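夹爪保养小窍门:会坐电梯的送件机器人怎样照顾

我在 Tultthorpe 负责一台 Coro 送件机器人,它每天要自己按电梯按钮,上楼下楼。手册写得很厚,但是日常的小事情写得少,所以我把自己的做法整理在这一页。中文不是我的母语,有的句子可能不太顺,请大家原谅。

一、擦手指

每天早上七点,开机以前,先擦夹爪的两根手指。用不掉毛的布,沾一点清水,拧到几乎干。不要用酒精擦橡胶的部分,我用过两个月,表面变硬了,按按钮的时候会滑。中间的缝用旧牙刷,从上往下刷,不要来回刷,不然灰尘会进到里面去。

二、检查零点

擦完以后让夹爪完全合上,停在大厅地面上方,看两根手指是不是对齐。
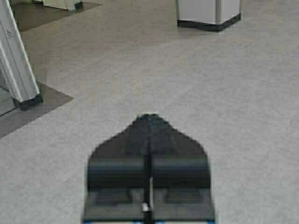
如果尖端有一点点错开,先不要动软件里的参数。多数时候是固定螺丝松了。把电源关掉,用小号的六角扳手拧紧,再开机,再合一次。还是不齐的话,才去做校准。校准时机器周围要留出空地,轮子要锁住。我第一次忘记锁轮子,数据全部要重新做。

螺丝上可以用油性笔画一条细线,一半画在螺丝头上,一半画在外壳上。以后看线有没有断开,就知道它有没有转过。这个办法很便宜,我在洗衣机的脚上也这样画。

三、按钮的力度

我们的设定值是 600,单位是控制器自己的,不是牛顿。新换指尖以后要从低的值开始试,每次加 40,加到按钮有反应就停。力度太大,指尖很快磨平,大楼的管理处也会不高兴。

电梯里面比走廊难一些。不锈钢的墙会反光,视觉定位有时候找错位置。我的办法是把识别的区域画小,只留按钮那一块,扶手和后墙都不要放进去。另外,进电梯以后让机器先停两秒,等车身不晃了再抬手臂。 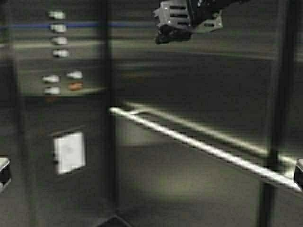

一位读者来信说,他们那里等两秒不够,电梯旧,关门的时候整个地板会抖,后来改成四秒才稳定。他还建议把手臂的移动速度降低一档,特别是横着移动的时候,因为支架上的小震动到了指尖会变大。

我照着试了,速度降低一档确实好,等待时间我还是用两秒。每个地方的电梯不一样,请自己试,每次只改一个数值,改完写下来。

四、走廊里的呼叫按钮

门外的按钮我单独存一个位置,不和电梯里面的共用。白色的墙面没有什么特征,机器容易看不准距离,所以我用面板的金属边做参考。 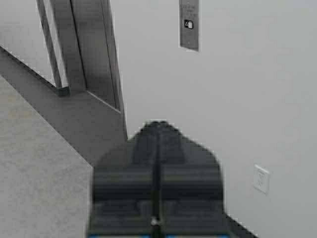
接近的时候分成两段:第一段快,到离墙一个手掌的地方停;第二段很慢,一直到碰到为止。两根手指要合紧再按,分开的话容易只有一边用力,时间长了轴会歪。如果连续三次按不到,就让它退回去重新定位,不要让它一直试。

五、什么时候换零件

指尖的橡胶,我大概按 3000 次换一对。计数器在维护菜单的第二页,换完记得清零。上一对我在 2355 次就换了,左边有一个小裂口。有裂口就不要等,碎的橡胶掉进缝里很难拿出来。

备用件我从 Lamptey 订,到货要一个星期左右,所以抽屉里总是放着一对。橡胶件要放在密封袋里,离窗户远一点。润滑脂用 Fluvus 的白色那种,米粒大小就够了,涂在导轨上,不要涂在手指的外面。涂多了会粘灰,下一次擦要花两倍的时间。

六、记录

我用一本普通的笔记本,挂在充电座旁边。每一行写时间、次数、改了什么。螺丝拧过也写。九月的时候夹爪有一个奇怪的响声,我翻前面的记录,看到换润滑脂以后才开始有,擦掉多余的就没有声音了。

关机以前让手臂回到收起的位置,再拔充电线。先拔线的话,手臂有时候停在半路,第二天早上要用手慢慢推回去。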